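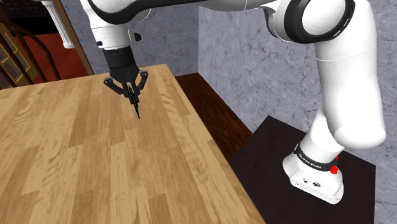 Author: Telleretti, equipment planning lead, Gastico Lab

4.2 What we'd buy, and when

I'll admit we started with the fun part (picking an arm!) and left the money for later. Our plan at Sirnley covers 12 months, and the first thing I did was run every table task in simulation before signing for any hardware. We ended up with 168 runs, and they moved the gripper line way up the budget. 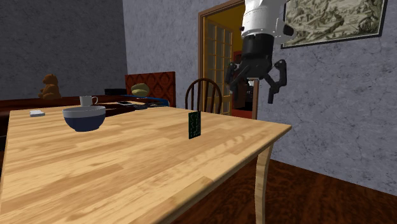 Figure 3. Simulated table task, two-finger gripper open above the tabletop.

Spare fingers were the surprise for me. I'd penciled in one set, and now I'd ask for two, plus a wrist camera with a lead time of roughly 14 weeks – so order it in October if you can. The Palaniappan room needs a solid pedestal too, and we've priced that separately.

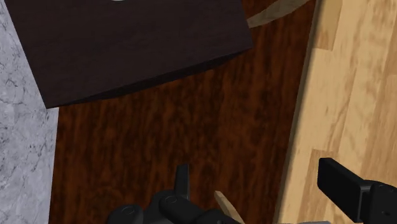 Figure 4. Simulated view down past the gripper fingers to a dark wood surface.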